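April, bench notes, yellowing test

Kouris says their varnish won't yellow. Mi-kyung believes it. I don't, yet. Four strips have had 1440 minutes under the lamp at 35 C, one coat each. Ciarán calls strip 3 "a bit warm" and strip 4 "fine." Same can, same coat.
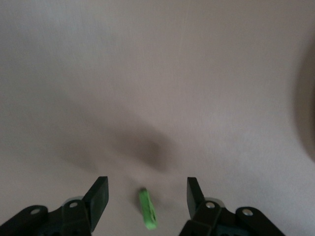
Scoring by eye has to stop before we write anything up. A plain off-white surface can go from cool gray at the left to a pinkish beige at the right, with a blurry shadow in the middle, and we'd argue over that too. Meter readings only from now on. Redo strip 3.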